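The Long Way Back From a Bad Hamstring

Hamstrings are boring. Ask any reporter who has sat through a coach's injury update. Knee ligament, everybody leans in. Hamstring, people check their phones.

And yet it's the hamstring that eats seasons. Quietly. Two weeks here, three there, back for one match, gone again by halftime with a hand on the back of the thigh and that look up at the bench.

Niall Mackay knows the look. He has given it 8 times in his career, by his own count. A right winger for Arkell, fast in the way that makes fullbacks back up before he's even got the ball. This past September he pulled up chasing a pass he probably wasn't going to reach anyway.

"I knew before my foot came down," he says. "It's like somebody flicks you with a wet towel. Then you just sort of stand there."

We meet in the cafeteria at the Arkell training ground, mid-morning, rain on the windows. He's eating eggs. He isn't supposed to train until after lunch and he's bored out of his mind, which he mentions twice before I sit down.

756 minutes. That's what Mackay played last season. For a player signed to start every week, it's next to nothing, and he can recite it without being asked. It was on a graphic somebody posted. His brother sent it to him. Thanks for that.

So what goes wrong? Depends who you talk to.

Shona Drummond runs the medical side at Arkell. Came over from track, where she spent years with sprinters, and she has opinions about soccer. Strong ones. Soccer players, she says, don't sprint enough in training and then sprint like mad on match day. The coaches are scared of the injury, so they take out the top-speed running. Then the muscle isn't ready for top-speed running. Then it goes.

"You can't wrap a leg in cotton for six days and ask it to be a race car on the seventh," she says. "A sprinter would laugh at you."

Her fix was not popular. Full-speed runs, twice a week, every week, even in the crowded part of the schedule. Short ones. Timed. Players grumbled. The coaching staff grumbled more. One assistant told her she'd have half the squad in the treatment room by Christmas. She offered to bet him dinner, he declined.

Then the other stuff. Nordic curls, which every player on earth hates: kneel down, ankles held, lower your body to the floor as slow as you can. Looks like nothing. Leaves grown men unable to sit down on the bus. The exercise has been around for ages and there's plenty of support for it among physios. Getting people to keep doing it once they feel fine is the hard bit.

"Compliance," Drummond says, and makes a face. "Awful word. I mean they skip it."

Mackay skipped it. He's up front about that. At his last club, Lamont, the exercises were on a sheet pinned to the gym wall and you ticked the box yourself. He ticked the box.

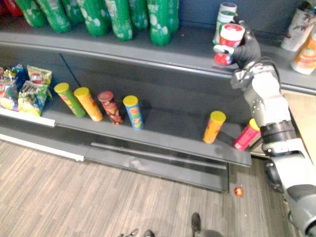 A can with a red top, lifted from the upper shelf.

The food side has changed too. Not a miracle, no one at Arkell claims it is, but Drummond wants players eating enough, full stop. Mackay used to come back from injury light. He figured if he wasn't running he shouldn't be eating. Wrong way round, he was told, a healing muscle needs feeding. Hence the eggs. Hence the second plate of eggs that turned up while we were talking.

Sleep is the next fight. Late kickoffs, long rides home, phones. Drummond asks them every morning how they slept and gets, she reckons, the truth from perhaps half. Mackay has a baby at home. His answer is a shrug.

Across the city, they do things differently.

Hendberg play in the same league on a fraction of the money, and their fitness coach is Genivaldo Brandão, a former fullback whose own career ended with a string of thigh problems that he now says were "completely stupid, all of them." He doesn't own much gear. There's a stopwatch on a string around his neck and a hill behind the practice field. The hill matters. Running uphill, he explains, a player can push flat out without the leg stretching so far out in front, so it's a softer way in. First the hill. Then the flat. Then the flat with a ball, then the flat with a ball and somebody trying to kick you.

That last stage is the one clubs rush, in his view. A player passes every strength test, runs clean in a straight line, everyone's happy, he gets named on the bench. But a match isn't a straight line. It's reaching for a ball with your shoulder being leaned on, it's the turn after the sprint, it's minute eighty when you're cooked.

"The test is quiet," Brandão says. "The game is noisy. The leg has to learn the noise."

His most stubborn case is Florêncio Mota. Central midfielder, thirty-something, the kind of player who tells the physio he's fine while limping. Mota came back too early from a pull two seasons ago becuase Hendberg were in a relegation fight and he couldn't stand watching it from a seat. Lasted 7 minutes. Missed the rest of the year.

Does he regret it?

"Of course," Mota says. Then, a bit later, doing up his boots: "I would do it again, I think. Maybe. Don't write that."

He laughed and said write it.

That's the part the strength charts don't catch. The pull to get back. Some of it comes from the manager, some from an agent with a contract talk coming up, but mostly it's the players. They miss it. They hate the gym in the morning when the others are outside, they hate eating lunch at odd hours, they hate being asked how it's going by people in the parking lot. A torn ligament at least comes with a surgery and a long, fixed road. Everyone understands. With a hamstring you feel fine in days. You can walk, jog, climb stairs. You feel like a fraud.

Mackay talks about this more than anything else. How he'd sit in the stand at Lamont feeling perfectly healthy, sure the people in front were thinking it. Soft. Made of glass. One guy did shout it once, from a car.

Evander Carnegie has heard that from a lot of players. He's a sports psychologist, splits his week between clubs, keeps an office over a bakery that smells fantastic. He says the fear after the fourth or fifth pull is different from the fear after the first. The first time, a player worries about the leg. Later on he's worrying about who he is. Fast players especially. Take the speed off a winger and he isn't sure what's left.

And the fear changes how they run. They shorten the stride, hold back a little, tighten up. Carnegie won't say it causes the next injury. Too many moving parts to claim that. But he has watched players guard a leg that every scan says is healed, and he doesn't believe it does them any good.

What does he do about it? Talk, mainly. He has them watch old clips of themselves at full tilt. He has them describe the moment it went, out loud, more than once, until it gets dull. Mackay thought it was nonsense for the first couple of sessions. Now he goes on his day off, and buys a bun on the way out.

Money comes into it somewhere. Always does. Richer clubs have scanners on site, a physio for every few players, GPS vests that log each run. A lot of that data, Drummond admits, gets collected and never looked at. She'd trade a good chunk of it for a quieter schedule. Good luck. The calendar only goes one way and no one who could shrink it wants to.

Brandão would like a new stopwatch.

Back at Arkell, after lunch, the rain has more or less quit. Mackay is out on the far field with Drummond and a line of cones. It's a full-speed day. He jogs down, walks back, jogs down, walks back. Fiddles with his socks. There's a ritual to it, he touches the back of his right thigh before each one and I don't think he knows he does it.

Then he goes. Head down for the first few strides, then up, arms pumping, grass flying off the back of his boots. He's properly quick. You forget, on television, how loud it is, the breathing and the thump of it.

He goes through the last cones and eases down, hands on hips, and waits. So does Drummond. She's looking at his leg, not the timer.

"Again?" he calls.

She holds up two fingers. Two more. He groans and starts the walk back.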